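Ein zweites Leben für den Bürorechner

In der Aufarbeitungswerkstatt Stoltum werden ausgemusterte Arbeitsplatzrechner zerlegt, geprüft und wieder in Betrieb genommen. Besondere Sorgfalt verlangt der Umgang mit dem Prozessor und seinem Sockel.

Wenn eine Verwaltung ihre Rechner nach Ablauf der Abschreibungsfrist ersetzt, sind die Geräte in vielen Fällen noch voll funktionsfähig. Ein erheblicher Teil gelangt dennoch unmittelbar in die Verwertung. Die Werkstatt Stoltum, die im Auftrag mehrerer Kommunen und Schulträger arbeitet, verfolgt einen anderen Ansatz: Jedes angelieferte Gerät wird geöffnet und in seinen Hauptkomponenten einzeln beurteilt. Im vergangenen Haushaltsjahr durchliefen 2681 Rechner dieses Verfahren, 477 davon wurden als Spender für Ersatzteile eingestuft.

Am Anfang steht die Sichtung des Innenraums. Das Gehäuse wird auf die Seite gelegt, die Abdeckung entfernt, Staub mit schwacher Druckluft ausgetragen. Erst danach folgen Kühlkörper, Arbeitsspeicher und Prozessor. Letzterer gilt als das robusteste Bauteil eines Rechners, sofern er nicht fallen gelassen oder verkantet eingesetzt wird.

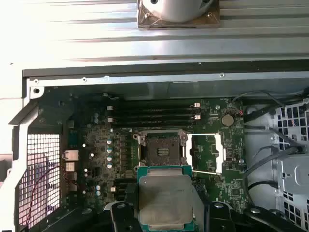 Prozessor mit silberfarbenem Wärmeverteiler vor dem geöffneten Sockel.

Die eigentliche Schwachstelle liegt auf der Platine. Bei Sockeln mit federnden Kontakten genügt eine leichte Berührung, um einzelne Stifte zu verbiegen, und ein solcher Schaden lässt sich nur unter der Lupe beheben. Die Arbeitsanweisung der Werkstatt schreibt daher vor, den Prozessor ausschließlich an den Kanten zu fassen, senkrecht abzusenken und ohne Druck aufzulegen. Die Kraft, die den Kontakt herstellt, bringt allein der Verriegelungshebel auf.

»Wer beim Einlegen nachhelfen möchte, hat bereits einen Fehler gemacht«, erklärt Didier Vasseur, der die technische Leitung in Stoltum innehat. Neue Beschäftigte üben den Vorgang zunächst an Platinen, die für den Wiederverkauf nicht mehr vorgesehen sind. Die Einarbeitung umfasst 18 Stunden und schließt mit einer praktischen Abnahme ab.
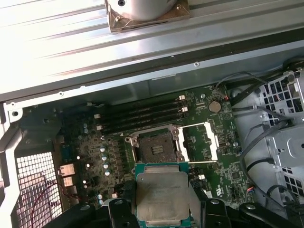
Dem Arbeitsspeicher widmet die Werkstatt einen eigenen Prüfschritt. Die Module werden entnommen, nach Kapazität und Taktrate sortiert und in einem Testsystem über Nacht belastet. Zurück in den Rechner gelangen nur Riegel, die den Durchlauf ohne Fehlermeldung abgeschlossen haben. Auch die Knopfzelle, die Uhr und Grundeinstellungen bei abgeschaltetem Netz versorgt, wird gemessen und bei zu geringer Spannung getauscht – ein geringer Aufwand, der spätere Rückfragen der Empfänger spürbar vermindert.

Vergleichsweise viel Zeit beansprucht die Verkabelung. Ältere Gehäuse aus dem Bürobereich sind in der Regel dicht belegt, und die Leitungen vom Netzteil zu Laufwerken und Hauptplatine folgen einer Führung, die der Hersteller für genau diese Bauform vorgesehen hat. Wird sie nach einer Reparatur nicht wiederhergestellt, können Kabel den Luftstrom behindern oder beim Schließen des Deckels eingeklemmt werden.

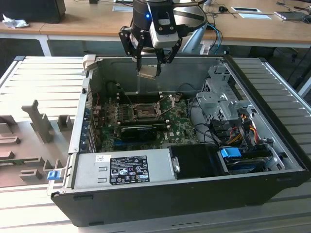 Für die Zerlegung selbst sprechen die Konstruktionen dieser Geräteklasse durchaus. Viele Halterungen lassen sich ohne Werkzeug lösen, und farbig abgesetzte Kunststoffteile kennzeichnen an manchen Modellen die Stellen, an denen der Anwender eingreifen darf. Das Netzteil bleibt hiervon ausgenommen: Es wird in Stoltum nicht geöffnet, sondern als Einheit geprüft und im Fehlerfall ersetzt. Die Beschaffung übernimmt der Teilehandel Lammers, mit dem ein Rahmenvertrag besteht.

Zu jedem Gerät wird ein Begleitbogen geführt, auf dem die verbauten Komponenten, die Messwerte und sämtliche Eingriffe vermerkt sind. Der Bogen verbleibt nach der Auslieferung beim Empfänger. Nach Auffassung der Leitung trägt diese Dokumentation wesentlich zur Akzeptanz gebrauchter Technik bei, der in öffentlichen Einrichtungen noch immer Vorbehalte entgegenstehen. 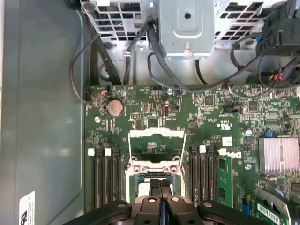 Der Preis eines aufgearbeiteten Arbeitsplatzrechners liegt derzeit bei 89 Euro, Tastatur und Bildschirm nicht eingerechnet. Abnehmer sind vorwiegend Schulen, Beratungsstellen und kleinere Vereine. Geräte mit mehreren Speicherbänken werden bevorzugt dort eingesetzt, wo eine spätere Aufrüstung absehbar ist.

Die Annahme in Stoltum ist donnerstags geöffnet. Größere Bestände werden nach vorheriger Anmeldung abgeholt, Datenträger sind vor der Übergabe auszubauen oder der Werkstatt gesondert zur Löschung zu übergeben.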